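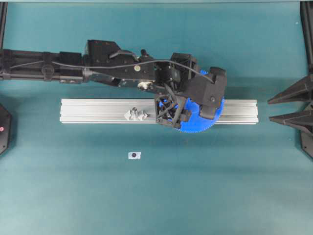

CHAPTER 6
Plastic Spur Gears

Plastic spur gears are used wherever a drive must run quietly, carry a light load and get by with little or no lubricant. They turn the paper rollers in office printers, the drums in small feeders and the timing trains in vending equipment. The shape is that of the metal spur gear treated in Chapter 5: a flat disk with straight teeth cut or molded parallel to the axis of rotation. A large blue gear with many fine teeth around its rim belongs to a familiar class of part, and its proportions raise the first design question of this chapter. For a given diameter, more teeth means smaller teeth. Small teeth mesh smoothly because several pairs can share the load at once, but each tooth is thinner at the root and bends more easily. In steel the difference can often be absorbed by the strength of the material. In plastic it usually decides the design.

6.1 Terms used in this chapter

The pitch circle is the imaginary circle on which two meshing gears roll without slipping. The module, m, is the pitch diameter in millimeters divided by the number of teeth. A gear with a pitch diameter of 158 mm and 79 teeth therefore has a module of 2 mm. The face width is the length of a tooth measured along the axis. Backlash is the gap between the working tooth and its neighbor on the mating gear, measured at the pitch circle.

Backlash needs more attention in plastic than in metal. Most gear plastics expand several times as much as steel for the same rise in temperature, and nylon also swells as it takes up water from the air. A pair set up with a close mesh in a dry workshop may bind in August. Section 6.4 gives a method for setting the center distance with both effects included.

6.2 Molded and cut gears

Small plastic gears made in quantity are nearly always injection molded. Molding gives a low unit price once the tool has been paid for, but the part shrinks as it cools, and it does not shrink evenly. Ribs, spokes and thick hubs all pull the rim out of round. Large gears, and gears needed in small numbers, are more often cut from solid stock on a hobbing machine.

The worked problems in this chapter use the Hevstead feeder drive, a two-stage reduction described by Cairns and Swanson in their notes on low-load gearing. The motor runs at 2,000 rpm and the output shaft at 500 rpm, for an overall ratio of 4 to 1. Each stage has a ratio of 2 to 1. The input pinion is steel — the remaining gears are acetal — and the drive is rated for intermittent duty.

6.3 How plastic teeth fail

Three forms of failure account for most of the gears returned from service. The first is bending fatigue, in which a crack starts at the root fillet on the loaded side and grows until the tooth breaks off. The second is wear of the tooth flank, which thins the tooth and increases backlash. The third is softening, caused by heat built up through friction and repeated flexing.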